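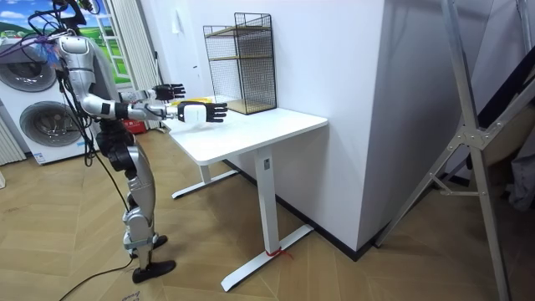

Has anyone else gone to a standing desk and then quietly gone back to a chair? I've been working from home in Gulavville for a good while now, doing the books for a couple of small shops, and last November I decided my back had had enough of sitting. White desks seem to be everywhere at the moment, and I've always liked a black wire-mesh shelf unit alongside one for the trays and envelopes, so that was the look I had my heart set on. I paid $700 for the desk at Szabo after a lot of umming and ahhing. Lovely colour, goes up and down nicely. But my feet! By lunch they ache so much that I'm perched on the arm of the couch with my laptop on my knees, and I'm sure that's worse than where I started. Would love to hear how other people manage it.

mallee_marg
Posted 08/03/2026
Oh you poor thing, I went through exactly this. I stood all day for the first week because I'd paid for the thing and felt I had to, and by the end of it I could hardly get down the back steps to the clothesline. What helped me was doing much shorter stretches. I stand for the phone calls and sit for anything with numbers in it, and I put the kettle on in between (any excuse). Also, what's your floor? Mine is tile and it was murder until I got a mat.

ledgerlou (original poster)
Floorboards, and I've been in my socks, which I'm guessing is the first thing I'll be told off for!

tincanbay
Yep, consider yourself told off. Proper shoes, even inside. I wear a pair of old runners that never go out in the garden and it's made more difference than any mat. I did have one of the Tomusix mats and found it a bit squishy for my liking, kept feeling I was going to roll an ankle. It's the dog's bed now and she's very fond of it.

mallee_marg
I've got the same mat and I love it, so there you go! I think it might depend on how heavy-footed you are. Mine has been down 2 years and still springs back.

gumboot_greg
I'll be the grump here. I think standing desks are a fad and most people would be better off with a decent chair. I spent $900 on a chair after years of making do with a kitchen one, and my back has never been happier. You can't stand still for hours and call it exercise. I worked behind a counter when I was young and every one of us had sore legs.

tincanbay
Don't reckon anyone's calling it exercise, Greg. The whole point of the up and down ones is that you swap. I agree with you about the counter work though, I did a stint at a bakery and my knees still remember it.

gumboot_greg
Fair enough, if people do swap. My sister-in-law's has been at the same height since the day it was put together, and there's a fern on it.

ledgerlou (original poster)
Ha! I can see mine heading for the fern. Greg, which chair did you end up with? I've been sitting on an old dining chair the whole time, so maybe I went and fixed the wrong half of the problem.

gumboot_greg
A Tostska, the one with the mesh back. Do go and sit in it first, and take your time over it. I tried one that everybody raved about and the seat was far too long for my legs.

paddockpat
Can I add one thing about height? I had mine set too high for months and thought the sore shoulders were just my age. Drop it until your elbows are bent comfortably and your shoulders aren't creeping up to your ears. I had to bring mine down 16 millimetres, which sounds like nothing, but I noticed it that same afternoon. And lift the screen on some books if you're on a laptop.

ledgerlou (original poster)
Thank you all, this is so kind. Runners are on, desk has come down a touch, and the laptop is sitting on two old phone books I knew I was keeping for something. I'll try marg's phone call rule tomorrow and have a look at chairs when I'm next in town. Marg, does the mat slide about on boards at all?

mallee_marg
Only on tile here so I can't swear to it, but it's got a grippy sort of underside. Give the boards a good sweep first, mine always skates a bit when there's dust under it.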